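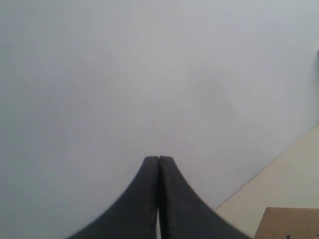
Stories > Short Fiction > Skimamville

Newest Archive Submit Contact

The Ceiling at Fontana Street

Irena Ziółkowski had the plaster bid written before she got back to the truck. She sat with the door open and went over it again. Hallway, stairwell, front room, dining room ceiling. The dining room ceiling was the problem.

The house was on Fontana Street in Skimamville, four doors down from the school. Ornella Ruggiero had bought it from her uncle's estate in March and wanted to be living in it before the leaves came down. She had walked Irena through with a coffee in her hand and pointed at every crack.

"And this one," she said in the dining room. "My cousin says you screw drywall right over it and you're done in a day."

"You could do that," Irena said.

"Would you?"

Irena looked at the ceiling. There was a run of molding all the way around, plain, with one bead, and a medallion in the center where a gas fixture had hung. The field between had let go from the lath on the window side. She put her palm flat against it and pushed, and it moved.

"If you cover it, you lose the bead," she said. "The board would come down past it."

"How much to keep it?"

"I'll write it both ways."

She wrote it both ways. Drywall was the cheap one. The plaster price was a good deal higher, and she had put in only 30 hours for it, which was low. She knew it was low. She had four weeks open after the Gistau job fell through and the truck payment didn't care what kind of ceiling it was.

Gistau had been a restaurant. He had called on a morning when she already had the scaffold loaded and said his bank had changed its mind. He was polite about it. She drove the scaffold home and unloaded it by herself.

Ornella called that evening at seven.

"The plaster," she said. "Do the plaster."

"You got the two numbers?"

"I got them. When can you start?"

Irena started the next morning. She hung plastic in the doorways and taped the floor vents and pulled down what was loose. It came off in pieces the size of dinner plates. Behind it the lath was sound except over the window, where water had been in at some point and left the wood gray. She cut that out and nailed in new strips. By noon she had filled eleven buckets and carried them to the dumpster, and her left shoulder was talking to her.

Zara got there at one. Zara was her sister's girl, nineteen, working the summer to pay for a car. She could carry two buckets at a time and had never once mixed a batch without lumps.

"Water first," Irena said.

"I did water first."

"Then you dumped it all in at once."

Zara looked into the bucket. "It's mostly fine."

"Mix another one."

They got the first coat on that day and the one after. Irena scratched it and let it sit. While it sat she did the hallway, where the cracks were only cracks, and the stairwell, where somebody had fixed a hole with newspaper and paint. She dug the paper out with a putty knife. It was too far gone to read.

On the fourth day Ornella came by after work and stood in the dining room in her good shoes.

"It looks worse," she said.

"It looks worse until the last coat."

"My uncle papered this room himself. He papered over the paper. He hated this ceiling, he said it dropped on his dinner." She walked to the window and back. "I ate here every week when I was a kid. I'd lie on the floor afterward and look at the round thing."

"The medallion."

"I thought it was a drain. I thought if it rained enough upstairs it would come out there."

Irena went on cleaning her trowel. Ornella stayed a few more minutes and left by the kitchen.

The finish coat went on the following week. It had to be done in one go, wall to wall, and Irena sent Zara out to keep the batches coming. She worked from the window side in. Her shoulder hurt from the second pass on. She kept the trowel nearly flat and leaned into it, and when the surface began to take up she wet it with the brush and went over it again. She was 41 and had been doing this since she was Zara's age. Her old boss had quit at fifty and taken a job at the paint counter, where he told everyone to use drywall.

"Last bucket," Zara said.

There were no lumps in it. Irena didn't mention it. She put it up along the bead, ran the edge with the small trowel, and got down.

That night she added up her hours at the kitchen table. She was over by 6, with the sanding and the primer still to go. She thought about calling Ornella. There was a line in the contract that let her. She wrote the real number in her own book, and on the invoice she wrote the one she had given.

In the morning she called Gistau to ask if his bank had changed its mind back. He said it hadn't, but his brother had a porch ceiling in bad shape, if she did porches.

"I do porches," she said, and looked for a pencil.

Comments

tallbirch: My dad was a plasterer and this is right about the batches. He'd have charged for the hours though.

M. Okell: Liked Zara. Is there more with her in it?

portside_reader: We covered ours with drywall ten years ago and I still miss the old molding. Wish we'd had somebody write it up both ways.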